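From: Eirini Konstantinidis
To: Jukeren household list
Date: 8/6/18
Subject: Re: White table, how do you keep yours nice?

Yae Kikuchi wrote:
> Hello all, we finally gave up on the old pine table and bought
> a white one, matte, very plain, 110 dollars secondhand. I love it
> but I'm already nervous. Do any of you live with one of these?
> What do you wipe it with, and do you put a cloth over it?

Dear Yae,

Congratulations on the table! We've had a white one since January of last year, when my sister moved to Miyazaki and couldn't take hers along, and I've grown so fond of it that I can hardly remember what we ate on before (a door on trestles, my husband reminds me, and he was very proud of it).

The matte ones do take some getting used to. Mine picks up every bit of shade in the room, and for the first month I kept scrubbing away at gray patches that were only shadows — I felt so silly!
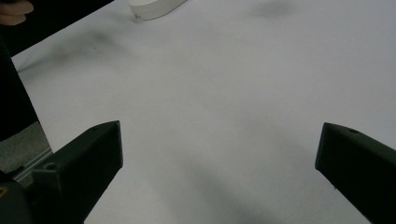
What should you use on ordinary marks like tea or pencil? A soft cloth with warm water and one drop of dish soap, then a dry towel straight after.

I'd stay away from the gritty powders, as they left a shiny spot on mine by the window that I still notice every morning. For ballpoint I leave a dab of baking soda paste on for 30 seconds and go gently.

As for a cloth, I only bring one out when the grandchildren paint. You bought a white table, so do enjoy looking at it! If you'd like my spare felt pads for under the lamp, write to me off list and I'll put them in the mail.

Warmly,
Eirini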